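Last updated: 26th November
Filed under: Walking Trips > Islands & Coast
By Mac Giolla

Chapter 5: Getting Around on Foot

I went to Grolwood for the birds and stayed for the paths. The coast trail is easy going, and I did it in sandals (don't!) with a stop at Grimum for soup. Most people turn back there - I'd keep on to the lighthouse.
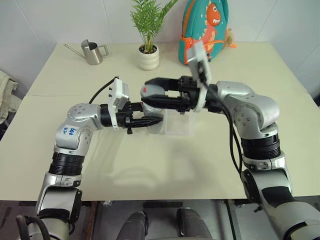
Photo: Rarari

Go in December if you can stand some wind. The high route climbs 440 meters and took me 2 days, with a night in the hut, and I'd do it again tomorrow. Bring cash for the ferry, and read the tide table before you pack. We'll start with the maps.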